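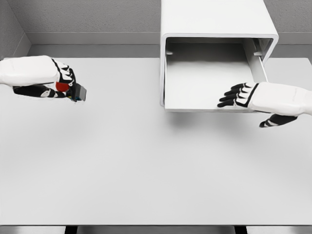

Drawer task in the simulator. Left hand holding the part, right hand at the open drawer.

Cletia Hand Pair — service and safety page

Applies to: left and right hands, controller 2, drawer-and-place routine
Status: still shipping, with the restriction below
Page owner: Orestis Sarantis, Prornanard support

READ FIRST if you run the drawer routine

Thumb pinch fault on the right hand. Under some conditions the hand closes on the drawer lip while the arm is still pushing. Fingers on top, thumb underneath, drawer moving. On a real bench that loads the thumb joint sideways, and if a person has a hand near the lip it's a pinch hazard. One customer (Ververidis) cracked a thumb shell and bent a drawer rail on the same stroke. No injury. We reproduced it in simulation the following Saturday and then on our own bench.

Until you have the update: do not run drawer close with the thumb below the lip. Do not stand in reach of the right hand with the routine armed. Yes, even for a "quick test".

What happens

The routine opens the drawer, left hand brings the object over and drops it in, right hand shuts the drawer. Left hand is not affected. The fault is on the right, between open and close.

After opening, the right hand is meant to let go, back off, flatten and then push with the fingers. If the left arm reports late, the right hand waits at the lip with the thumb still down. Fine so far. But when the late report finally comes in, the controller skips the back-off step and goes right to push. Grip command is still in the queue from the open step. So it pushes and grips together.

Looks like a normal start, then the drawer judders, then either the force stop trips or something gives. At Ververidis the force stop was set at the top of its range so it didnt trip.

How to tell if you have it

Check the event log for code 1947 (stale grip command). If it shows up right before a close, you have had the fault, whether or not anything broke. Other signs:

Drawer stops partway and the hand stays clamped on it
Scuffing on the inside face of the right thumb
Drawer sits crooked in its rails afterward
Left hand keeps hold of the object and never moves over the drawer

That last one gets reported as a left hand problem. Usually isn't. The left hand is waiting for a "drawer open" message that the right side never sent. Please don't swap the left hand before checking the log, we have had perfectly good ones sent back.

If it clamps while you are there

1. Hit the stop. Stay clear of the drawer.
2. Wait for the hand light to go amber. Fingers can still creep before that.
3. Use the hand release on the pendant, right side only. Do NOT use release both — the left hand will drop whatever it has.
4. Back the arm off by jog, slow speed, away from the cabinet.
5. Cut power at the wall before you touch the thumb.
6. Look at the drawer rails. If one is bent, take the cabinet out of use.

Never pry the thumb up with a screwdriver. The tendon lets go all at once.

Restriction until updated

Drawer open: allowed
Object place into drawer: allowed
Drawer close by right hand: not allowed with people inside the guard
Force stop: lowest setting, no exceptions
Speed: slow

If you have to close by robot, split the routine in 2 and put an operator confirm between place and close. Operator checks the right thumb is clear of the lip, from outside the guard, and then presses. Slower, we know.

The fix

Update goes out in September. It clears the grip queue whenever a wait runs long and it won't start a push unless the thumb reads open. If the thumb sensor is missing or disagrees with the motor, the hand stops and asks for an operator. Expect more stops than you're used to, especially with worn thumb sensors.

We ran the new version for 1000 drawer cycles in simulation with delays put in on purpose, no stale grips. Simulation does not tell us much about rail wear or shell strength, so bench cycles with the Urevora cabinet are still going. Results get added to this page when they're in.

After you update: run the hand calibration again, both sides. Skip it and the thumb may read open when it's halfway down.

Parts

Right thumb assembly — free replacement if your log shows the code, send the log with the request
Thumb shell only — in stock
Thumb sensor — in stock, fits left and right
Full right hand — lead time on request
Drawer rails — not ours, go to the cabinet maker

Don't fit a left thumb on a right hand. It bolts on, the tendon runs the wrong way.

Questions we keep getting

Does it affect door or lid routines? Not seen so far. Same wait step is in the lid routine though, so use the low force setting there too.

Can I just raise the timeout? No. Makes the fault rarer and harder to catch.

Does the object matter? Not for the clamp. Heavier objects make the left arm slower to report, so you may see it more.

Is the old controller affected? No, it has no queue.

Reporting

Send the event log, routine file, force setting, and a photo of the thumb from the palm side. Mark it "drawer clamp" so it comes straight to Orestis. If anyone was hurt or nearly hurt, call, dont email, and leave the machine powered down as it is untill we have spoken.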